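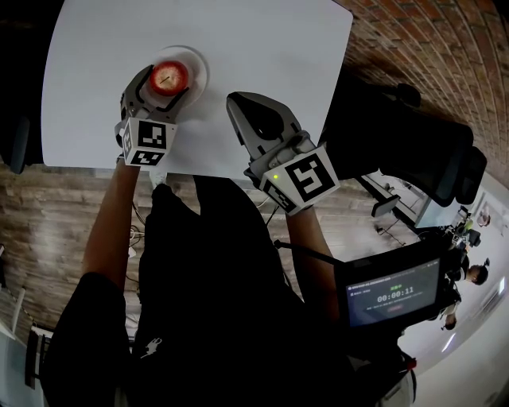

Kuhlmann to Open Apple Storage and Packing Center in September

22 July 2018 – Kuhlmann, the fruit growers' cooperative, today announced that its new apple storage and packing center at Nikance will open in September, in time for the main harvest. The building will handle fruit from 117 member orchards and replaces two older cold stores that no longer meet the cooperative's needs.

The center has room for 2,931 bins of apples in sealed, temperature-controlled chambers. Oxygen levels in each chamber can be set separately, so that early and late varieties may be held under different conditions. Members will be able to deliver fruit until late in the evening during the picking season.

"Our growers have waited a long time for storage that matches the quality of their fruit," said Imke Grube, managing director of Kuhlmann. "With this center we can sell apples in spring that are still firm and full of flavor, and we can pay our members a fairer price for them."

Construction was led by the building firm Ilero, which completed the main hall in June. Cooling equipment is now being tested, and the packing line will be run with small lots of early apples before regular deliveries begin.

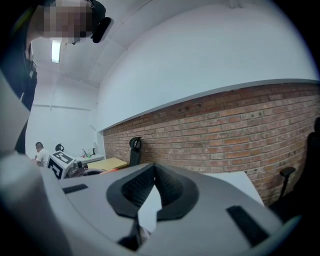 The center will create up to 60 jobs, most of them in sorting, packing and dispatch. Hiring for the first shifts is under way. Seasonal workers employed at the older stores have been offered positions at Nikance on the same terms – including those who joined during the past year.

Kuhlmann will also use the opening to bring back Iver, a late-season dessert apple that was once common in the region but stored poorly in ordinary cold rooms. Member growers have planted 100 acres of the variety, and the first commercial crop is expected this fall.

"Iver bruises easily and needs to be cooled soon after picking," said Ingvar Oddsson, head of fruit quality. "Shorter delivery routes and smaller chambers will help us a great deal."

The two older stores will remain in use through the end of the coming season. A decision on the future of both sites will be made by the members at their winter meeting.

Media contact: Britta Wiegand, Press Office, Kuhlmann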